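Search this site...

Setting up a wrist camera and gripper cell for PC teardown

38 comments 12 shares

I've put off writing this one up for months, mostly because every time I thought the cell was done I'd find another thing to tweak. But I keep getting the same questions by email, so let's go through how I set up the little teardown arm on my bench, start to finish, and what I do to keep it behaving. It's a desktop arm on a Mastness base plate with a two-finger linkage gripper and a small camera up at the wrist. If yours is a different make, most of this still carries over!

First, the bench

Bolt the base down. I know, I know, clamps are quicker, and I ran on clamps for the whole of last November. Then I wondered why my pick positions kept wandering. Four bolts through the bench top, snugged up in a cross pattern, and the wandering was gone by lunchtime.

You also want a clear patch in front of the arm that's big enough for a full tower lying on its side WITH the side panel off and set down next to it. I marked mine out at 800 mm by 600 mm with tape and it's just right for the older office towers I get from the Tullurbridge recycling yard. Run your air line or power cable behind the base and leave a loose loop at the shoulder joint. If the loop goes tight when you swing the arm all the way over, it's too short, so redo it now while it's easy.

Checking the gripper joints

Power off, and I mean off at the wall. Grab each finger and wiggle it gently side to side. You should feel a tiny bit of give and no click. A click means a pivot bolt has backed out, and on mine it's nearly always the outer ones.

Take the bolt out, wipe the threads, put one small drop of removable threadlocker on it and run it back in until the play just disappears. Then back it off a hair. If you crank it down the linkage gets stiff, the motor works too hard, and you get a gripper that closes in little jerks (ask me how I know). Open and close the fingers by hand through the full travel. It should feel the same the whole way.

I do this every Sunday, coffee in hand, and it's maybe the most useful habit I've got with this machine.

Lining up the wrist camera

The camera wants to see the work AND a bit of its own fingers. People always fight me on this one - they tilt the camera up to get the gripper out of view, then they can't tell how close they are to anything. Keep a strip of gripper along one side of the picture. It gives you a fixed reference, and if that strip ever moves between sessions you know the mount has slipped.

Here's my order:

1. Loosen the mount screws just enough that the camera turns with a firm push.
2. Park the arm over the middle of your taped patch, fingers pointing down.
3. Tilt until the gripper sits along the bottom of the view.
4. Tighten the screws a little at a time, swapping sides, and watch the live picture while you do it.
5. Set the focus with a real computer under there. A sheet of paper won't do, it's flat and a PC isn't.

For my camera the sweet spot is 30 cm above the board. Closer than that and the drive cage goes soft, farther and you lose the small print on the labels. Lock the exposure too. Bare metal will fool the auto setting every single time, and everything dark around it turns to mush.

Tagging the cables

Cables are the hard part of any teardown. They're floppy, they're mostly black, and they lie on top of each other. I wrap white adhesive tags with printed codes around the ones I care about, so the software has something solid to find. I use the Hegarty label stock, which sticks to itself nicely and peels off without leaving goo.

Spread the tags out. If two of them end up side by side in the same bundle, the reader will happily mix them up. Twist each tag so the code faces the camera, then go look at the live view before you do anything else. 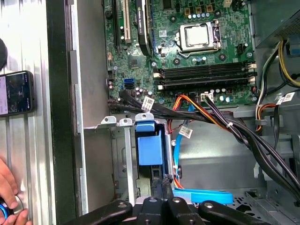
Once the codes read cleanly, save the pose. I call mine "home high" and every job starts and ends there. Then step the arm down toward the work at the slowest speed you have, with your finger on the stop button, and watch for cables riding up over the fingers. Power supply leads are the worst for this. They're springy and they love a pivot joint.

Keep your hands out of the reach area while the arm is moving, please! If something needs nudging, hit pause, nudge it, then carry on.

First dry run

Do 2 passes without gripping anything. Just have the arm travel over the memory slots, the drive cage and the power supply, then back home. Listen more than you look. A steady hum is good, a buzz on the way down usually means the payload setting is wrong. I had mine set for the old Pukavstead fingers, which are a good bit heavier, and the arm was overshooting every stop until I fixed the number.

After that, let it try something forgiving, like a loose data cable with a tag on it. Leave the latches and levers for another day.

Next time I'll get into grip force and finger pads.

Share Print 38 comments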